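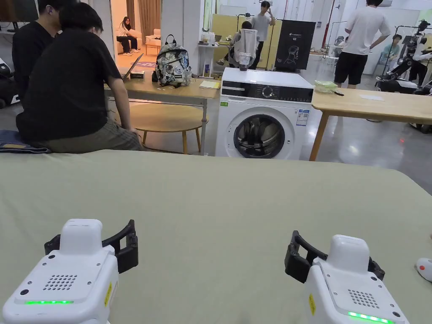 A covered table, a desk and a front-loading washer sharing one room.

The top of a washing machine is a bad place to fold clothes. It is the right height for many adults, which explains why people keep trying. It is also narrow, smooth and subject to vibration during the spin cycle. My position is that any household with space for a washer should give folding its own table before it spends money on baskets, racks or a larger drum.

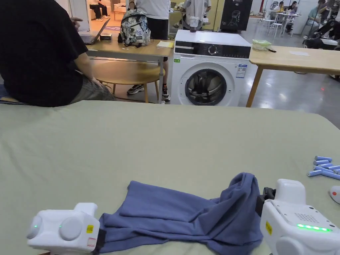
Folding is a task that needs area. A shirt laid out with its sleeves extended takes up far more surface than the finished stack, and the unfinished state determines the size of table required. A washer lid fails that test, and in practice it collects other things first. The one in the background has a clear plastic cup on it, while the blue garment is on the big table, where both of its ends can be held apart and the middle still has support. A crumpled piece of cotton is easier to sort out when the surface extends past it on every side.

The usual objection is cost. In March I priced two options for a utility room. The Sperling folding station, a wall unit with a hinged leaf, came to 1,000 dollars before installation. A plain secondhand table from Dullau was 42 dollars, and a cloth cover added 2 dollars. The wall unit saves floor space when closed. It also has to be opened each time, and a surface that must be opened tends to stay shut.

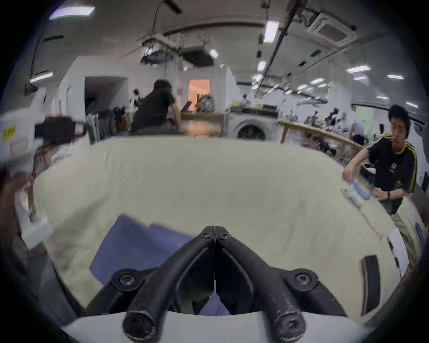
Covers deserve more attention than they get. Bare tabletops can snag knitwear, and glossy ones let a light fabric slide while the second fold is being made. A cloth adds friction, and it should be spread over the full working area and kept close to flat. Faint wrinkles like those in the pale sheet under the folded blue cloth do no harm. A thick ridge does, as it prints a line into anything pressed by hand on top of it. I would also choose a pale, plain color, against which a darker edge is easy to find and line up.

Manufacturers such as Isudura and Fidurance sell laundry furniture by storage volume. I would like to see the clear flat area listed first, in square inches, with the leaf open and nothing parked on it.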